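Apolinar Manríquez

ok, a thread on blue recycling bags, because I have now read one too many posts telling me they will fix my kitchen. 1/ 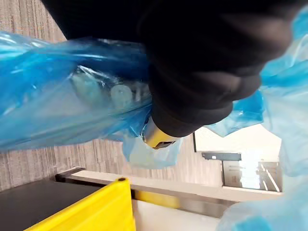

Do you need to buy special blue bags to recycle at home?
Depends on your town, and plenty of towns don't want them at all. Mine takes bottles and cans from the bin with no bag. My sister's, one county over, wants everything in see-through blue and leaves it on the curb if it isn't. Look up your own pickup rules before you spend a dime. 2/

A clear plastic bottle in a blue bag you can see through. Fine, I get the appeal. You know what's in there without untying anything. That part I'll give them. 3/

What I don't buy is the rest of the pitch. The Skurkora bags come in a box of 200 and the box says "stays neat from first bottle to last." Neat how? It's thin film. It bunches up, it twists, it slides off whatever you hang it on. 4/

I paid for the Oravec ones too, which are supposed to be the tough ones. Two split on me in July carrying nothing worse than seltzer bottles. Wrote to them. Got a coupon for more bags. 5/

Then there's the stand. Zindetti sells a wire stand to hold the bag open so you can "toss and go." It holds the bag open until you toss something. Then it leans. Mine is in the garage now with a coat on it. 6/

People keep telling me to crush the bottles first. Some places want them flat, some want them left alone because flat ones can get sorted in with the paper. I called our hauler at 8 in the morning to ask and the guy said "either's fine" in the voice of a man who did not want to talk about bottles. 7/

Caps on or off, same story. Ours says on. It used to say off. I have a magnet on the fridge from the off years and a flyer in the drawer that says on, both from the same office. 8/

Someone in my replies swears by the Ravari "bottle system," three bags on a rail with little tags. I looked at the page. 322 reviews, and the ones I read were mostly from people who'd had it a week. Talk to me after a year - or after one birthday party. 9/

Here's what I do, and it's boring. Rinse the bottle. Let it drain upside down in the rack. Into whatever bag or box is by the back door. When it's full it goes out to the bin, and the bag comes back in if it's not sticky. 10/

If your town does make you use blue, buy the small box. I've got about 173 left from the big one and the drawer doesn't close. 11/

And don't fill it to the top. Leave enough slack to tie a knot. A full bag of empties weighs next to nothing, so you keep stuffing, and then there's no bag left to tie and you're walking down the driveway hugging it. 12/

Before anyone asks - no, I haven't tried the scented ones. Why would a bottle bag need a scent? If it smells, rinse the bottle. 13/

Happy to hear from anybody whose stand doesn't lean. I'd want to see it with bottles in it, though. 14/14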